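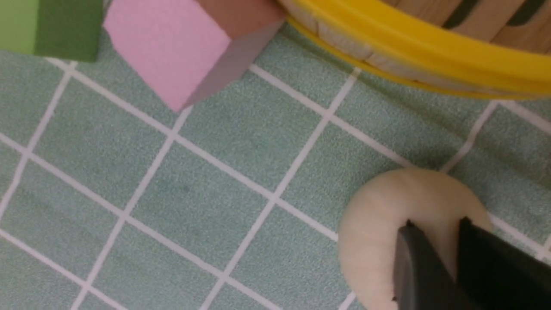 mallee_hen wrote:
Iron it from the back, low heat, and put a tea towel between. I've got a check cloth much like that on the kids' table and the lines only go wonky where the fabric has bunched up. Five minutes with the iron and the grid comes good again.

quiltybird (original poster) wrote:
Thanks mallee! That's the grey-green one I was asking about, with the pale grid. I bought it off the end of a roll at Ratanaporn and I love the colour (it's got those little flecks all through it, so crumbs don't show nearly as much as on our old white one). But the kinks drive me batty. My youngest lines her blocks up along the lines and gets very cross when a line bends halfway. Has anyone tried backing one with felt?

tuckerbox8 wrote:
Felt, yes. Ironing, no, sorry mallee. I ironed mine every week for 3 months and it was creased again by morning tea. I glued felt to the underside with the Flilov fabric spray and it hasn't budged. Bit of a whiff the first day — leave it out on the verandah.

mallee_hen wrote:
Each to their own, but you can't chuck a glued cloth in the wash! Mine cops yoghurt, paint and worse. I'd never glue it.

tuckerbox8 wrote:
I sponge mine. Never had a problem.

pebblesandpeas wrote:
I'm with mallee on the glue. What about clips? We use the Mellus tablecloth ones, eight of them, two to a side. You pull the cloth snug, clip it, and it comes off in ten seconds when it's filthy. The only hassle is that they stick up a little at the edge and our marble run won't sit flush there.

quiltybird wrote:
Ooh, clips might be the go. Our table has a pretty thick top though, any idea how wide they open?

pebblesandpeas wrote:
Ours is a chunky old pine thing and they just fit. Measure first, I'd say.

dusty_lane wrote:
Am I the only one who'd skip the cloth altogether? Blocks stand up better on a bare table. My lot build towers and any fabric at all makes them lean.

quiltybird wrote:
Fair point, but the noise!! We're in a unit and the neighbours downstairs are lovely and I'd like to keep it that way. The cloth stays. I'll try the clips, and if they won't fit I'll stitch some felt on so it can still be washed.

Last reply in April, 8:40 pm
Posted by quiltybird in Playroom and Craft Table
1,858 views | 200 likes | 3 shares

Related threads
Skelto cube shelves: worth it for toy storage?
Getting texta out of cotton
Best height for a toddler table
Where do you keep the big blocks?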